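**Jirklow's bathroom robot reaches 1,341 takes, mint and all**

April 24, 2020

Most people master the toothpaste tube by kindergarten and never have to file paperwork on it. At Jirklow, the household robotics outfit, the tube has its own spreadsheet.

The company said its bathroom set now holds 1,341 usable takes, each a short recording of a two-armed robot being guided through some small chore near a sink. A learning system called Brivow will study them all and, with luck, work out what a person would have done.

"We have 290 takes of toothpaste alone," said Anayeli Ochoa, who runs collection. "I've started dreaming in mint."

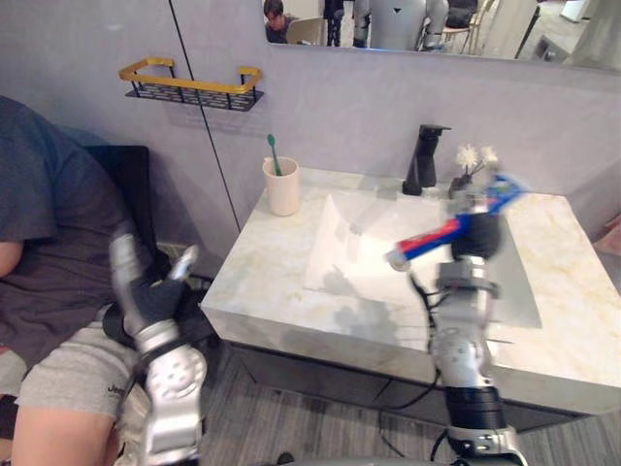

Toothpaste in the gripper at the marble vanity.
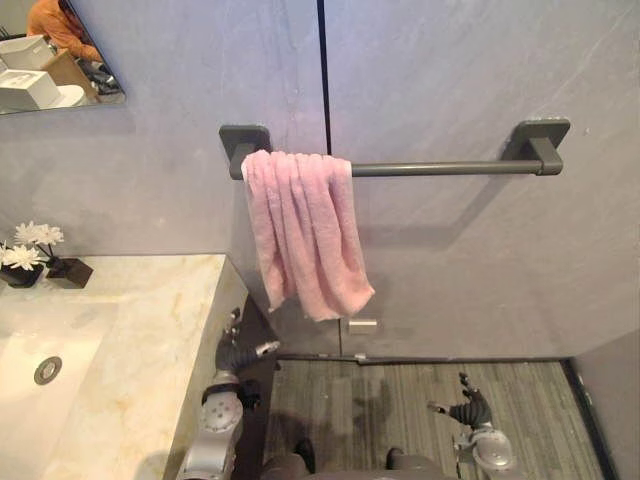

## Towels next

Towels are the sore spot. A tube keeps more or less the same shape from one take to the next, while a towel hangs however it likes. Braulio Zamudio, who labels the recordings, has 9 separate tags for a towel on a bar and is lobbying for a tenth, "sulking."

Takes get thrown out when an arm bumps the counter or the operator sneezes. Zamudio keeps the rejects in a folder of their own, and Ochoa would like some of them back as examples of what to avoid. Talks continue.

The target is 2,256 takes by June, when Brivow gets its first turn without an operator. Ochoa has asked that it start with the toothbrush cup. The cap stays on the tube until further notice.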